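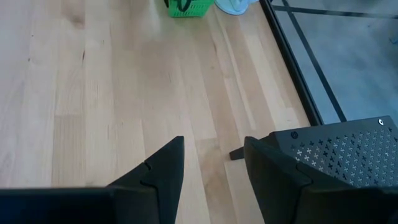 Page 4 of 8

Projects > Robotics and Automation > Student Reports > Bench Safety Rules

This site uses cookies to remember your settings. Accept | Manage

3. Working rules for the gripper bench

The rules in this section were drafted for the Davura bench in Room 313 and follow the order of a normal session. They apply to all students on the module, including those visiting from the Zanton group.

3.1 Before power is applied

The operator shall check that the fingers are secure and that the work surface between them is clear. Items not needed for the task are to be kept well beyond the fingertips, as the green basket was during our set-up. Perforated covers on equipment must never be blocked by paper, cloth or tape.

3.2 During movement

No hand may enter the marked area while the arm is powered. A second student shall stand at the stop button and have no other duty. Speed is limited to the lowest setting until three full cycles have been completed without a fault – this applies again after any change of program.

3.3 Edges and glass

Where the bench meets a glass panel, the software limit shall be set short of the black metal edge. The Zawadzka method, which we used in July, sets this limit by hand with the motors off. Gultell's procedure relies on stored values, and we do not recommend it for a bench that is moved between sessions.

3.4 Records

Each stop is to be entered in the log before work resumes. Entries give the task, the program version and the action taken.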